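About Duvo

Duvo is a small company for repair and care of outdoor clothes. Our workshop is in Jodcombe, on the ground floor of the old bakery building, and we work for private customers and for shops in the whole region.

We started with only one service, the changing of broken zippers. Customers then asked if we can also wash their down jackets, because at home the filling becomes hard and goes into the corners. So we learned it step by step, and today washing and refilling is the bigger part of our work. Since July 2022 we have a second room, where the drying machines stand, and the sewing tables have more light.

Our team has 23 people. Many of them came to us without experience in sewing. Every new colleague learns first the hand stitches, then the machines, and after this the work with down. We speak several languages in the workshop, and you can write to us in the one you like best. We answer in English, but we will understand you.
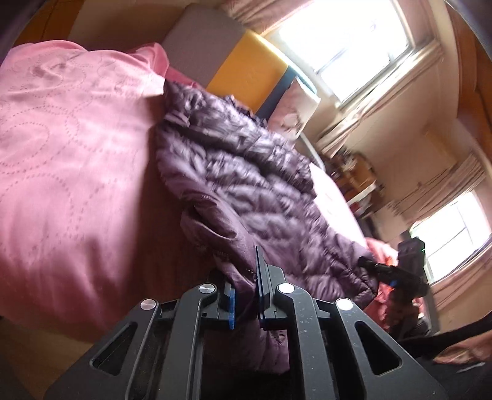 A quilted puffer jacket in dark plum.

What we repair: jackets, vests, sleeping bags, rain pants and backpacks. We change zippers, cuffs, cords and snaps, and we close holes with fabric in the nearest color we can find. We keep 300 fabric colors on the shelf. If your color is not there, we send you a small piece of the nearest one and you decide.

Leather and fur we do not accept. For these we recommend to ask a specialist near you.

We work together with two partners. Seol makes the down filling that we use, and Idus brings the packages to us and back to you. A simple repair is ready in 21 days. In October, when everybody takes the winter clothes out of the closet, please give us some more time.

The workshop is open for visitors on weekdays, mornings only. Please ring at the green door and wait a moment, the machines are loud and we need some time to hear you.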